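Presalari gripper trials

The Presalari gripper trials were a series of tests comparing parallel-jaw grippers on soft goods such as bags, clothing and bedding. They were run by Trurell, a robotics workshop founded by Rekha Mathew, and began in November.

Each gripper was fitted to a pair of arms on a shared rail and given 400 attempts at lifting, opening or turning an item. Fabric bags were included at the suggestion of Souad Bensaid, as they change shape when pressed.

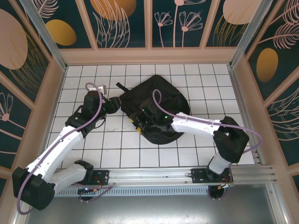 Two arms at work on a black backpack in the tiled test enclosure.

Results were published on 12 Jan 2022. The Votus gripper held straps most reliably, while the Filali – a wider design with softer pads – did better on loose cloth. Mitra Shirazi later criticised the scoring, which counted a dropped item and a missed grasp as the same fault.

See also
Votus
Filali gripper
Bimanual manipulation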